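# Laltton elbow fault

The **Laltton elbow fault** was a recurring failure of the elbow joint in the Laltton, a small tabletop robot arm sold to schools, hobby groups and research labs by the firm Trornari. In affected arms the elbow lost its holding force without warning, and the upper part of the arm dropped under its own weight. The cause was traced to the wiring between the second and third joint motors, where repeated bending broke the power conductor inside its insulation. Trornari issued a safety notice in June and later supplied a replacement cable set.

The fault is sometimes called the "Laltton drop" by users. The company's own documents use the term "loss of torque at joint 3."

## Background

The Laltton was designed as a low-cost arm that could be built from a kit. It has five joints and a gripper, each driven by its own servo motor. The motors are connected in a chain: power and data enter at the base and are passed from one motor to the next by short three-wire cables. This arrangement keeps the number of wires low, but any break in the chain also cuts off every motor beyond the break.

Arms of this type do not usually have brakes. When a motor is powered, it holds its position against the weight of the parts above it. When power is lost, only the friction of the gears resists movement. In the Laltton this friction is enough to hold the wrist in most positions, but it is too low to hold the elbow when the forearm is extended.

The first version of the kit came with cables cut to the shortest length that would reach between the motors with the arm straight. Amedeo Santoro, who led the mechanical design, later wrote that short cables had been chosen so that loose loops would not catch on objects near the arm. The cables were fixed to the side of the joint housing with a single clip.

## The fault

### Symptoms

In most reports the arm worked normally for several weeks before the first failure. The elbow then dropped during a movement, usually when the arm was reaching down and forward. In many cases it came back to life a moment later, as the ends of the broken conductor touched again, and moved at full speed to its last commanded position.

This second movement was the more serious one. The controller had not been told that power was lost. When the motor restarted, it compared its actual angle with the target angle and closed the gap as fast as it could. A person who had reached in to lift the fallen arm could be struck or pinched.

Other signs reported by users included:

- a short click from the elbow motor at the start of a movement
- a status light on the third motor that blinked when the arm was bent
- "motor 3 not found" errors that cleared when the arm was straightened
- wrist and gripper motors failing together with the elbow

### Early reports

The earliest known description of the fault came from the teaching workshop at Varthorpe, where Nuala Heffernan was running sorting and stacking exercises with a group of Lalttons. She first took the drops for a software error, and the control program was rewritten to slow the elbow down. The failures became less frequent but did not stop. Heffernan then swapped cables between a good arm and a faulty one and found that the fault moved with the cable.

Her notes were sent to Trornari, which replied that the motors in question might have been overloaded. A second set of reports, from users who had never put a load in the gripper, led the company to reopen the matter.

### Cause

Trornari passed a number of returned cables to the test laboratory Zuccaro. The work there was led by Cinzia Sanna. Her group mounted new cables in a jig that copied the elbow joint and bent them back and forth through the full range of the arm. The first cable failed after 400 cycles. No cable in the original routing lasted beyond 1000 cycles.

When the failed cables were cut open, the copper strands of the power conductor were found broken at the edge of the clip. The insulation over the break was whole in most cases, so the damage could not be found by looking at the outside of the cable. The data conductor was usually intact, which explained why some arms went on reporting a position for a short time after the elbow had gone limp.

The laboratory named two faults in the design. The cable had too little slack to spread the bend over its length, and the clip forced all of the bending into one spot. It also noted that the stranded wire used was of a grade meant for fixed wiring inside equipment.

## Injuries and damage

No serious injuries were recorded. The known cases were bruised or pinched fingers, nearly all of them in people who had taken hold of the arm after it dropped. Damage to equipment was more common. Grippers were cracked by striking the table, and in several arms the gears of the second joint were stripped by the sudden load.

Arms mounted on the floor or on a low board were less likely to be damaged, as the gripper had a shorter distance to fall. This had no effect on the restart movement, and the safety notice made no distinction between mounting heights.

## Safety notice and repair

The notice issued in June told owners to stop using the arm in classrooms until the cables had been replaced. Adult users were allowed to continue if they met certain conditions. The main instructions were as follows:

1. Switch off the supply at the base before touching an arm that has dropped.
2. Do not try to hold or lift a limp arm while it is powered.
3. Remove the clip at the elbow.
4. Replace the cable between motors 2 and 3 with the longer type, leaving a free loop on the outside of the joint.
5. Bend the elbow by hand through its full range, with the power off, and check that the cable is never pulled tight.

The replacement cable used finer strands and softer insulation. In the same jig at Zuccaro it outlasted the test period without a break. Later kits include it as standard, along with a printed drawing of the loop.

A software update followed. After it, the controller checks the supply voltage reported by each motor and treats a sudden loss as a fault. If a motor drops out and returns, it is kept switched off until the user clears the error. Tiziana Cattaneo, who wrote the update, described it as the change that should have been in the first release, whatever the condition of the cables.

## Cable routing after the fault
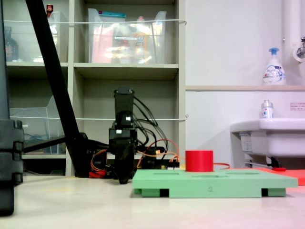 *A small robot arm beside a green platform holding a red cylinder. Black cables loop outward from the upper joints and down toward the base.*

The change to longer cables brought back the problem that the short ones had been meant to avoid. An open loop at the elbow stands away from the arm and can catch on nearby objects when the base turns. Users dealt with this in different ways. Some tied the cables into one bundle and let it hang in a wide curve to the base. Others wrapped each cable in a spiral sleeve, which kept it close to the arm but made it stiffer.

Trornari advised against sleeves. It also advised against cable ties pulled tight around the joint housing, which had the same effect as the original clip. Where a bundle was used, the company asked that it be fixed only at the base and at the shoulder, and that a space equal to the width of the loop be kept clear on that side of the arm.

Sreekumar Fernandes, who maintained a set of arms used for daily handling exercises, published a checklist that many other users adopted. It called for the cables to be inspected at the start of each session and for the elbow cable to be changed at a fixed interval, even if it showed no fault. Fernandes argued that visual checks alone were of little use, given that the insulation often hid the break. His checklist added a simple electrical test in which the cable was flexed by hand, disconnected from the arm, while a meter was watched for a change in resistance.

## Later models

The second version of the Laltton moved the elbow cable to the inside of the joint, where it passes close to the axis and bends much less. A rubber stop was added to limit how far the forearm can fall. The stop reduces the range of the elbow slightly, and positions saved on a first-version arm may need to be adjusted before they can be used.

First-version arms can be fitted with the stop but not with the internal cable path. Trornari continues to sell the longer cable as a spare part for them.

## See also

- Cable fatigue
- Loss of torque
- Unexpected restart
- Servo motor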